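*Clinical Skills handout, week 2 – Reading an arterial blood gas. Vultthorpe School of Health, room opens Tuesday at half past eight.*

Welcome back! Last week was all anatomy of the wrist and how to find a decent radial pulse. This week we get to the bit I love most, which is working out what the printout is telling you. A blood gas looks like a wall of numbers the first time you meet one, and then one day it clicks and you start seeing a patient in it.

Keep this sheet beside you while you do the worked case. Write on it, scribble in the margins, bring it back with coffee on it.

## The order we use

1. Look at the patient first, and write down how much oxygen they are on.
2. pH: is it low (under 7.35), high (over 7.45) or in range?
3. PaCO2: normal is 4.7 to 6.0 kPa. High pushes the pH down, low pushes it up.
4. Bicarbonate: normal is 22 to 26 mmol/L. Low pushes the pH down, high pushes it up.
5. Which of those two matches the direction of the pH? That is your main problem.
6. Is the other one moving to make up for it?
7. PaO2, read against the oxygen from step 1.
8. Lactate, glucose, potassium, haemoglobin.

Please do it in this order every time, even when the answer jumps out at you. Mixed pictures are easy to miss when you stop at step 5.

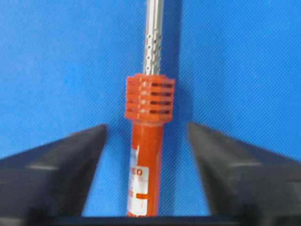 *Fig. 1. Orange tube and cap with a slender metal rod, on a blue surface.*

## Making up for it (compensation)

The lungs are quick. If the bicarbonate drops, breathing gets deeper and faster within minutes, and the CO2 comes down. The kidneys are slow and need days to shift the bicarbonate properly. So a high CO2 with a normal bicarbonate and a low pH suggests something new, and a high CO2 with a high bicarbonate and a pH close to normal suggests something that has been going on for a while. I think this is the most useful thing on the whole sheet!

One more point – the body doesn't overshoot. If the pH is 7.48 and you've called it a compensated acidosis, go back to step 2.

## Worked case

A 77-year-old with known COPD, two days of worsening breathlessness, drowsy, on 28% oxygen by Venturi mask.

| Test | Result |
|---|---|
| pH | 7.26 |
| PaCO2 | 9.1 kPa |
| PaO2 | 7.9 kPa |
| Bicarbonate | 30 mmol/L |
| Lactate | 1.3 mmol/L |

The pH is low. The CO2 is high, which fits. The bicarbonate is high, which doesn't explain a low pH, so it must be the kidneys helping out. We have a respiratory acidosis with partial compensation – probably a long-standing high CO2 with a fresh rise on top. The drowsiness matters as much as any figure in the table.

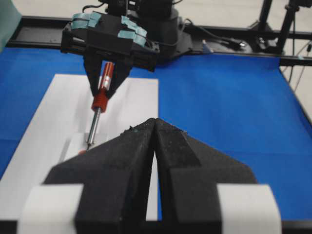 Now think about the oxygen. The usual target for this patient is a saturation of 88 to 92%, and turning the mask up freely can make the CO2 climb further. Treat the cause, give the bronchodilators and steroids, call a senior early, and talk about non-invasive ventilation if the pH stays low after that first spell of treatment. Repeat the gas after any change. The trend tells you far more than a single sample can.

## Sampling slips

- Air bubbles left in the syringe.
- A long wait before the sample is run (lactate creeps up).
- A venous sample labelled as arterial.
- No note of the inspired oxygen.

## Before next time

Read the Nwankwo chapter on the anion gap, pages 2 to 13, and try the Sendier practice set. The Dusari group meets in the library at one o'clock, the others straight after.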